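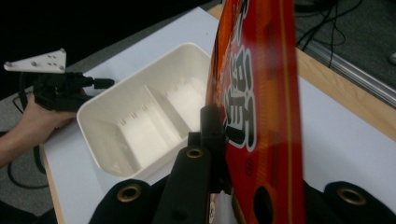

Minutes — Manipulation Learning Group

July 16, 2018, small conference room

Chair: Godfrey Gachanja
Present: the demonstration crew, the policy training people, hardware, two summer students
Apologies: Flonen side (travel)

1. Minutes of the last meeting

Accepted with one fix. The May entry on clock drift should say the drift was between the left and right grippers, and had nothing to do with the logging laptop. Godfrey will correct the file.

2. Sestine results

This took up most of the meeting and deserved to! Sestine is the policy trained only on hand-held demonstrations, with no teleoperated episodes mixed in. The question since spring has been whether two people-sized hands holding grippers would give us motion that an arm can follow. The first full comparison is in, and Sestine beat the teleop baseline on the pick-and-place tasks and tied it on the two-handed ones. Everyone was very happy with the tie, which was the part we expected to lose.

Godfrey showed the learning curves. The policy keeps improving up to 4,000 demonstrations and we don't see it flattening yet. Training asked whether the last stretch is more data or just more variety in object placement, as both went up together. Fair point. We can't separate them with the current set. Agreed to hold placement fixed for one batch and see.

Failures were mostly of one kind: tall objects. When the gripper closes on a can, the can fills much of the view from that wrist camera and the policy loses track of where the tray is. The other wrist usually still has a decent look at it. There was a good long discussion about this. Two ideas:

— feed both wrist views to both arms at every step (training thinks this is cheap to try)
— ask demonstrators to bring the free hand toward the tray early, so its camera has the compartments in sight before the can arrives

The second changes how people naturally move, and hardware was wary of that. We decided to try the first on existing data and leave the demonstrators alone for now.

3. Two-handed task set

The current list has 11 tasks. Proposal to add divided trays as their own group, where the instruction says which compartment to use. The crew likes these because a miss is obvious and scoring takes no arguing. Discussion of whether a can laid against the divider counts as success. After some back and forth: it counts if the whole can is on the correct side when both grippers have let go. Leaning on the divider is fine. Lying across it is a fail.

The students asked whether the sheet on the table should stay the same for every session. Yes for the fixed-placement batch, otherwise vary it as much as you like. Please write down which one you used.

4. Culta (pose tracking)

Culta is the new tracking code that recovers the path of each gripper from its own recordings. The jump we used to get when the view is mostly one big object is much smaller than before. The crew reran old sessions through it and rescued a good number that had been thrown out. Very welcome news, and a round of applause for the students, who did most of the reruns.

Still open: fast wrist turns near the edge of the table. Culta sometimes gets the turn right and the height wrong. Hardware suspects timing and wants to look at raw logs before anyone touches the code.

5. Hardware

Finger pads: no changes before the fixed-placement batch is complete, even if someone has a nicer pad in a drawer. A mixed batch would spoil the comparison.

Cables: please check for slack before starting a demonstration. A tug shows up in the data as a small twitch at the end of a reach, and the policy is quite good at learning the twitch.

6. Palaniappan workshop

We have a slot for a short talk. Strong support for leading with the two-handed tie, then the tall-object failures, with clips of both. Godfrey wants the failures shown at full speed and uncut, and the room agreed. Flonen will be asked whether they want to share the slot.

7. Actions

Godfrey — correct the May entry; draft the workshop outline; write to Flonen
Training — Sestine with both wrist views on both arms, existing data only
Crew — fixed-placement batch, 5 objects, divided tray included
Hardware — raw logs for the fast wrist turns
Students — finish the Culta reruns and list any session that still fails

8. Any other business

Request for a second set of spare batteries. Approved.

Next meeting after the fixed-placement batch is in. Godfrey will send a time.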